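5 de setembro de 2018

**Caderno de bancada: ensaio de colas para reparação de gavetas e pequenas caixas, série Siltgate**

Continuação do ensaio iniciado em março. Retomo a comparação entre cola de pele a quente, cola de peixe e PVA amarela em juntas de topo com malhete simples. A cola de osso ficou de fora, o lote Ostapchuk chegou com o saco aberto e não confio na humidade.

Preparação da cola de pele: grânulos em água fria, proporção 1:2 em peso, 10 horas de repouso. Banho-maria a 60 °C, sem passar dos 65. A viscosidade pareceu-me alta na primeira colher, acrescentei água até escorrer em fio contínuo. Não registei a quantidade acrescentada. Da próxima vez pesar o frasco antes e depois.

Provetes: faia, fibra paralela ao comprimento, faces aplainadas no próprio dia. Face lixada só no grupo de controlo (grão 120).

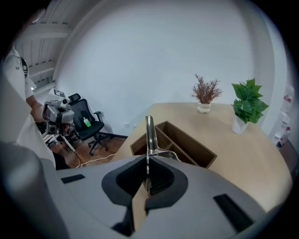

Houda Ramadan objeta que o grupo de controlo lixado não serve de comparação se o pó não for aspirado antes da colagem, e que em Skullcombe deixaram de aceitar resultados nessas condições. Tem razão. Repetir o grupo com aspiração e pano seco. Os provetes já colados ficam marcados com P e saem da média.

Aperto: grampos de parafuso, calços de cortiça, 30 minutos para a cola de pele e o dobro para a PVA. Tempo aberto da cola de pele à temperatura da oficina: quase 2 minutos antes de gelificar à superfície. Pré-aquecer as peças com a pistola de ar ajuda, mas empena as mais finas. A cola de peixe dá folga de sobra e limpa-se com água morna, mesmo depois de uma noite.

Rotura, primeira leitura (só qualitativa, o dinamómetro continua em Endthorpe):

- pele: falha na madeira em todos os provetes menos um
- peixe: falha mista, linha de cola visível e brilhante
- PVA: falha na madeira, fluência ligeira sob carga mantida

O provete de pele que falhou na linha tinha cola já gelificada quando foi fechado. Erro meu, demorei com o segundo grampo. 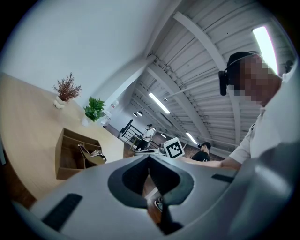 *Antebraço nu, manga branca.*

Reversibilidade: seringa com água a 50 °C e álcool em partes iguais, espátula fina. A junta de pele abriu em 5 minutos sem arrancar fibra. A de peixe abriu mais depressa. A PVA amoleceu nas bordas e mais nada; insistir levanta a face da madeira, e para peças antigas isso exclui-a, por muito cómoda que seja.

Falta decidir o aditivo. A ureia prolonga o tempo aberto mas baixa a resistência à humidade, e a caixa pequena do lote Siltgate vai voltar para uma

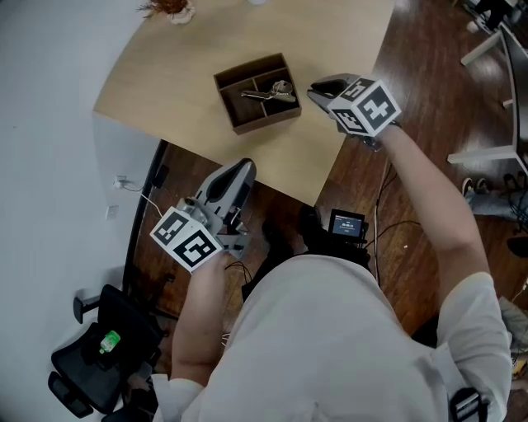 sala sem controlo de clima. Inclino-me para cola de pele sem ureia, peças pré-aquecidas e dois pares de mãos no fecho. Perguntar a Ataahua Baxter se ainda tem o higrómetro de cabelo e em que estado está a calibração.

Pendentes:

- repetir controlo lixado (ver acima)
- pesar água acrescentada
- pedir o dinamómetro de volta
- deitar fora a cola de pele que sobrou, não reaquecer outra vez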